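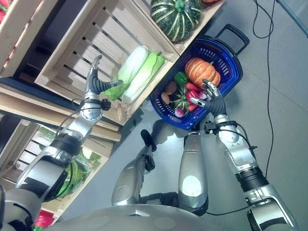
Nuseldale grocers to drop plastic bags for loose produce from July

NUSELDALE — Shoppers at Nuseldale's two largest grocery stores will have to bring their own bags for loose fruit and vegetables starting in July, or pay for a paper one at the register.

The change covers the Flernon store on the main street and the Escobar market near the rail station. Both will take down the rolls of thin plastic bags that hang in their produce departments. Paper bags will cost 7 cents each. Mesh bags that can be washed and used again will be sold next to the scales.

Isamu Nomura, who manages the Flernon store, said the two businesses had talked about making the switch separately and then decided to do it in the same month.

"If one of us does it and the other doesn't, people get annoyed with whoever went first," Nomura said. "We buy from some of the same growers and a lot of our customers go to both places anyway."

Nomura said his store goes through a carton of 2000 plastic produce bags in less than a week during the summer. He expects to use far fewer paper ones. Many items, he said, don't need a bag at all.

"A cabbage doesn't need one. A squash doesn't. Bananas certainly don't," he said. "Green beans and mushrooms, I understand."

The town council passed a resolution last winter asking stores to cut back on single-use plastic, but it didn't set a deadline or a penalty. The stores' decision goes further than the resolution, which dealt mainly with checkout bags. Those have carried a charge in Nuseldale for several years.

Unergate, the distributor that supplies both stores with much of their fresh produce, will also make changes. It plans to ship more leafy vegetables unwrapped and in returnable crates. Cabbage, lettuce and celery will be first. Crates will be collected when the next delivery is dropped off, washed at the company's warehouse and sent out again.

Paora Ngata, who runs produce deliveries for Unergate, said the crates take up more room on the truck than cardboard boxes do, and drivers will need extra time at each stop.

"You can flatten a box and forget about it," Ngata said. "A crate you have to bring home. We've had to redo the routes so the trucks aren't full of empties halfway through the morning."

Ngata said growers had mostly been willing to go along, though some worried about bruising. Wrapped heads of lettuce hold up better when they are stacked deep, he said, so the crates will be packed with fewer layers. Outer leaves will be left on cabbages to protect the heads and can be pulled off at home.

Berries, cherry tomatoes and cut salad will still come in plastic containers. Ngata said the company had tried cardboard punnets for strawberries last year and lost too much fruit to damp. It may try again with a different supplier.

Meat and fish counters are not affected. Neither are the bulk bins at Escobar, where customers have been allowed to fill their own jars for some time. Jars have to be weighed empty at the service desk before they are filled.

Under the new rules, customers can use any clean bag for produce, including plastic bags saved from earlier trips. Cashiers will not take the weight of light mesh or plastic bags off the total. Heavier cloth bags can be weighed at the service desk and marked with a tag, which can then be used on later visits to the same store. The tags from one store will not work at the other.

Reaction among shoppers has been mixed. The council received 2454 responses to a mailed survey on plastic waste in the spring, and a majority supported some kind of limit on produce bags. Written comments were less even. Several people said they reuse the thin bags to line small trash cans or to pick up after their dogs, and would now have to buy something else. Others asked why the stores were starting with loose vegetables when so many other items on the shelves come wrapped.

Nomura said he had heard that last complaint at the store as well.

"It's a fair point," he said. "I can't tell a cereal company what to put its cereal in. I can decide what hangs over the onions."

He said staff would not turn anyone away for using a bag of the wrong kind, and that paper bags would be free for the first 2 weeks while customers get used to the change. After that the charge will be added at the register. Customers who pay with food assistance benefits will not be charged for paper bags at either store.

Money from the bag charge will go toward the cost of the paper bags themselves, Nomura said. Escobar has said it will put anything left over into its food shelf, which gives out groceries on the first and third weeks of each month.

The stores also plan to change how some vegetables are displayed. Without wrapping, leafy greens dry out faster under store lights, and both produce departments will put out smaller amounts and restock more often. Flernon is adding a misting line along one wall. Work on it will be done overnight and should not affect opening hours, though the wall section may look thin for a few days while the pipes go in.

Shoppers may need to change a few habits at home too. Unwrapped lettuce and celery should be wrapped in a damp cloth or put in a lidded container before they go in the refrigerator. Whole cabbages keep well in the crisper drawer as they are. Once a cabbage is cut, the open side should be covered. Potatoes and onions should be kept out of the refrigerator, in a dark place, and apart from each other.

Signs explaining the change will go up in both stores in the coming weeks. The council is expected to review the results in the fall, when it will also discuss whether to ask smaller shops and the farm stands outside town to follow.

Ngata said Unergate had already had calls from two of the farm stands asking about crates.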